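Costume Tips From the Wardrobe Corner
by Marcelle Perrin

I've been dressing the Brenwood Players for years, and every February musical teaches me something about laundry I didn't want to know! We have 282 pieces on the racks this season (632 if you count hats, gloves and shoes), and here's what keeps them going from dress rehearsal to closing night.

Sweaty underarms first. Mix cheap vodka and water in a spray bottle, half and half, turn the costume inside out, mist it and hang it overnight. Test a hidden seam first, especially on anything shiny. 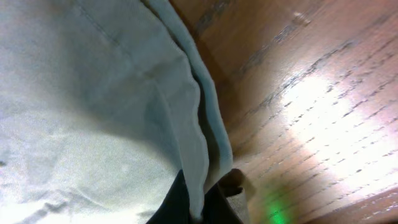
Pale blue-gray fabric with a folded edge.

Greasepaint on a collar wants dish soap and a soft toothbrush, and cold water only. I once ran a whole chorus of collars through on hot and I'm still apologizing to Delia, who had to sew new ones by Thursday. Work from the outside of the stain in, or you'll just spread it. 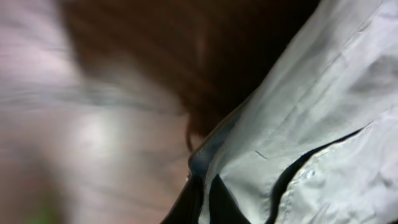
Powder is easier. Shake it off outdoors, then dab with a piece of tape. Don't rub!

Quick changes are a whole other headache. I swap buttons for big snaps and sew the old buttons on top for show (nobody in row two can tell). Put the snaps in with doubled thread, and leave 2 inches of extra hem on everything, as next year's lead is always taller.

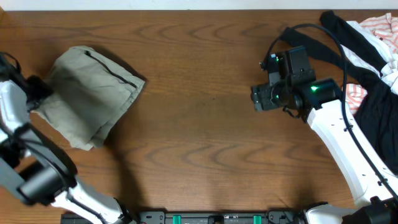 Pants get their own shelf with us, sorted by waist, with the size written on masking tape inside the band. Matúš wanted a spreadsheet. We tried it, and the tape won. Zip everything up before you put it away, and rub a little candle wax on any zipper that sticks.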